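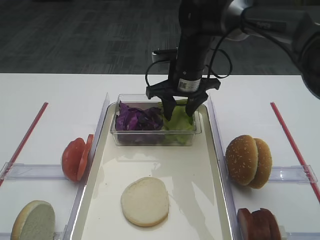
Diary of the Kulleck Kitchen
Entry for June 30, 2021
Subject: the cold filling station and the first week of the bun menu

The station was laid out at half past nine, before the bread delivery. The vegetable container was placed at the top end of the white tray, with the purple cabbage on the left and the lettuce on the right. This order has been kept since Monday and will be kept for the remainder of the trial. It was agreed at the outset that the cabbage should always stand on the same side, so that a person coming to the station from another task does not have to look for it.

A single bun half was set on the tray, cut face upward, and the first filling of the day was tried on it. The house method is to begin with the lower half alone. The upper half stays in the bread bag until the filling is complete, as the crumb dries quickly once it is cut. Yesterday both halves were laid out together and the tops had become noticeably firm by the time they were used. The method is now entered in the kitchen book.

Bread

The delivery from Mamo arrived at ten minutes to ten. The order was for 79 buns and the count was correct. Two were crushed at one side and were put aside for breadcrumbs. The baker has asked whether the kitchen would accept a slightly larger bun from September at the same price. The present size suits the portion, and a larger one would require more filling. A reply is to be sent before the end of next week. It should ask for a sample first.

The buns are to be cut with the long serrated knife only. On Tuesday the short knife was used and a number of the halves were thicker at one edge, which made them lean when they were filled. The long knife has been returned to the magnetic strip beside the bread shelf and should go back there after use.

Cabbage

The cabbage is shredded in the morning and dressed only in part. The kitchen has tried it three ways this week. Plain, it keeps its crunch until the end of service but several diners left it on the plate. With vinegar and a little sugar it was eaten more willingly, although by one o'clock it had given up a good deal of liquid and the lower bun was damp. Today it was salted lightly, left to stand for a quarter of an hour, squeezed in a cloth and then put out. This was the best of the three. The flavour was milder and the bread held.

It was noted that the colour passes to the lettuce where the two heaps meet. The effect is slight in the first hour and plain to see by the second. A strip of greaseproof paper between the two was suggested, but it slides down into the container and has to be fished out. A second container would take up tray space that is needed for the bread. The matter has been left as it is, and the person in charge of the station is asked to take from the outer sides first and to leave the middle for last.

Lettuce

The lettuce came from Drumulska, as usual. The outer leaves were poor on four of the heads and the waste was higher than the kitchen would like. The remainder was crisp. It was washed twice, drained, and torn by hand. The spinner was not used, as its lid has cracked and a replacement has not yet come. Draining on cloths takes 13 minutes longer than spinning and occupies the whole of the left-hand counter while it is being done. The order for the lid has been chased once this week and will be chased again tomorrow.

A full container of the two vegetables was found to be enough for the first sitting, with a small amount over. For the second sitting it was refilled to the same level. Topping up a half-empty container was tried on Monday and is not recommended, for the older leaves remain at the bottom and are served last.

The tray and the dividers

The white tray continues to do well. The raised rim keeps shreds of cabbage from reaching the table, and the surface wipes clean in one pass if it is done before the vinegar dries. There was faint purple staining near the top end on Monday evening. It was removed with bicarbonate of soda and warm water. Scouring powder should not be used on it.

The clear dividers on either side of the tray show every fingerprint. They were washed after the first sitting and again at closing. They should be dried with the blue cloths, as the white ones leave lint. The kitchen would prefer that they were not moved during service, even for cleaning, as it takes some time to set them straight again.

Service

The first sitting began at noon and the second at a quarter past one. The queue was steady and did not at any point reach the door. Five portions were sent out without cabbage at the diners' request, and one was sent out without lettuce. The hot dish of the day was lentil soup, which was finished before the second sitting had ended. A larger pan is to be used on Friday.

One diner remarked that the bun was difficult to eat tidily. The kitchen accepts the point. When the lettuce is laid beneath the cabbage it forms a kind of cup and fewer shreds fall out; when it is laid on top, the cabbage escapes from the sides. All portions in the second sitting were made with the lettuce beneath. The tables were visibly cleaner afterwards, and this order is to be followed from tomorrow.

The yoghurt sauce ran short. It had been made to the Wirkeo recipe card, which gives a quantity for a smaller number of portions, and the adjustment had been overlooked. The card has been corrected in pencil and will be rewritten in ink when the new amount has been tested for a full day.

Closing

The station was cleared at ten minutes past three. The leftover cabbage was covered and put in the lower refrigerator for tomorrow's soup. The leftover lettuce was discarded. The unused buns were bagged and frozen, with the date written on the bag. The floor beneath the counter was swept and then mopped, and the drain cover was lifted and rinsed.

For tomorrow

Salt the cabbage by nine.
Double the yoghurt sauce.
Telephone regarding the spinner lid.
Ask Mamo for two sample buns of the larger size.
Bring up the second box of greaseproof bags from the store.
Check the seal on the lower refrigerator, which was not closing fully this afternoon.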